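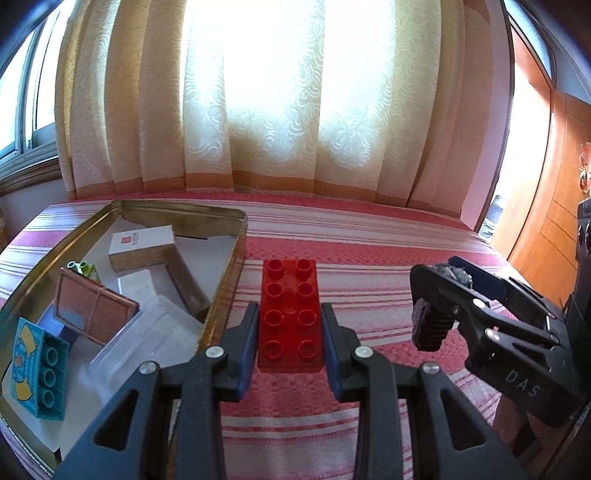
Parents in Flustbridge are being told that the bedroom floor is a solved problem. Wutley, a toy storage firm based in Berkevham, says its "one tin per child" plan will end the nightly hunt for stray building bricks, and the town library has agreed to promote it through November. The idea is that everything small goes into a single shallow container at bedtime. Anyone who has tried this knows how it tends to go: the open metal tin sits on the bedspread with its assortment of small items, and the big red eight-stud brick is still lying out on the stripes.

Wutley says 247 families tested the plan and that most of them reported "calmer evenings." The company did not say how many were already tidy, or who did the reporting. The trial lasted 2 weeks.

"Two weeks is a honeymoon," said Theano Politis, who runs the toy exchange on Pintér Street. "Call me after a birthday." She also wondered how a shallow tin is supposed to hold a collection of any size. Large bricks fill one fast, and the lid won't close on a heap.

Lamisi Tetteh, a spokeswoman for Wutley, said families with bigger collections could "rotate" their bricks and keep the rest in a closet. She agreed that this would mean a second container. Wutley sells those too.

The library has ordered 2000 leaflets. Senyo Agyeman, the children's librarian, said he had not tried the plan at home, where his sons keep their bricks in a pillowcase. Leaflets will be at the front desk until the end of the month.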